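3. Floor color and the feeling of a warm room
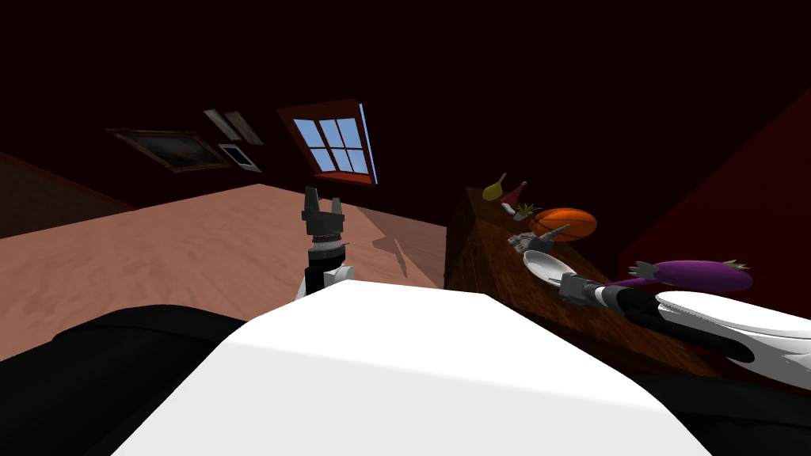
3.1 Background

Figure 1. Pale pinkish-tan floor with a very dark reddish-brown wall, computer rendering.

People who rent a flat often say that one room is "warm" and another is "cold" even when the thermometer gives the same value for both. In the literature on interior color this is usually explained by the hue of the walls. The floor receives much less attention, although it takes a large part of what a seated person sees. In the present section we consider the pairing of a light floor and a dark wall, of which Figure 1 gives one case, and we report what the tenants of two housing blocks told us about it.

3.2 Participants and places

The interviews were made in December in Godthorpe and Goodwin, two blocks built by the same company and heated by the same system. We sent a short questionnaire to all households and received 508 complete answers. After this, Vitória Mendes visited six households for a longer conversation, four of them in Godthorpe. All visits took place after sunset, so that daylight would not influence the answers. One visit had to be repeated on a Thursday of the following week, as the heating was out of service on the first evening.

The tenants were asked to sit in the place where they normally spend the evening and to speak freely about the room. The word "color" was not used by the interviewer until the tenant had used it. Kiri Wihongi, who did not take part in the visits, coded the transcripts.

3.3 What the tenants said

Most tenants spoke first about the lamp, and then about the floor. Tenants with a floor of sand or light clay tone described the room as "dry" or "soft", and several compared it with a beach or with unbaked bread. Those with a gray floor used the words "clean" and "office". The wall was mentioned later, and mainly when it was dark. A dark brown wall was called "near" by tenants who liked it and "heavy" by those who did not.

We did not expect that the same tenant could use both words. One woman in Goodwin told us that her wall was pleasant until supper and became too heavy afterward, when only the small lamp was on. She had tried a lighter paint from the Grotus range on one part of the wall and later painted it dark again.

3.4 Limits of the material

The questionnaire did not ask for the age of the floor covering, and a worn floor may look warmer than a new one of the same tone. Also, our tenants had chosen the wall color themselves but had received the floor from the owner. It is therefore possible that they judged the floor more freely. This question is taken up again in Section 4, where the answers are compared by length of tenancy.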